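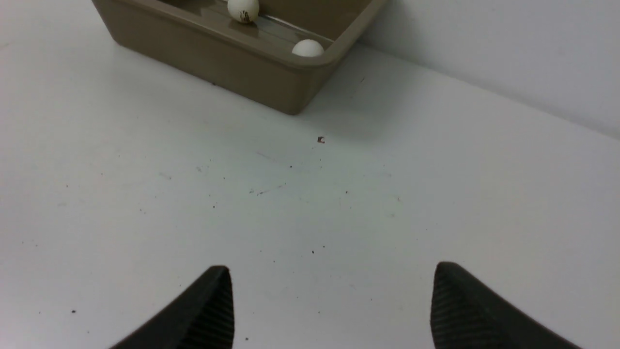
Ping pong balls before anything you care about
8/9/19, by Ayala

Tips from the Stusham shed, where the shared robot arm has been learning to move things out of a tray since July. In that time it has also learned to fling them.

Start with something light and round that costs pennies. A ping pong ball can be dropped 1000 times and will only roll under the bench. We began with eggcups, and I'd like those eggcups back.

Two balls in the tray is plenty. With a full tray you can't tell whether the arm picked well or just couldn't miss.

Use a tray with a low lip and a colour the balls aren't. Ours is tan, the sort of tan that nobody has ever chosen on purpose, and white balls show up against it nicely. White balls in a white tray cost us an evening.

Balls go to the edges. They like a corner best of all, tucked right up against the front wall, where a finger has to squeeze between ball and plastic. Teach the corners first. If you leave them till last you will find that everything you taught before was the easy bit.

Ribbed fingers grip better than smooth ones. Run an old toothbrush along the grooves before each session. Soap and water is fine if you take the fingers off first, and dry them properly before they go back on.

Open the fingers wide on the way in. Ours used to approach at just over ball width, which looked terribly professional and knocked the ball away every time.

Wipe the table. A white top shows every speck and every grey scuff, and you will come to know them all personally. A damp cloth shifts the dust. For scuffs try bicarb on the cloth, gently, and if they don't budge, leave them and call it a working surface.

Don't shove the tray back against the wall to save space. Leave yourself room to get a hand round it, and leave the arm room to be wrong.

Tape does for holding a tray still, but it leaves gum. We went over to a square of drawer liner from Skandport, cut smaller than the base so it doesn't show.

Keep a notebook. Flonimov, our control program, keeps its own log, but the log says things like "error 33" and the notebook says "hit the tray again, slower next time". I know which one I read.

Change one thing at a time. Speed or grip or tray position, then run it 3 times before you fiddle again. I have broken this rule more than anyone in the shed.

Switch it off at the wall before reaching in for a stray ball.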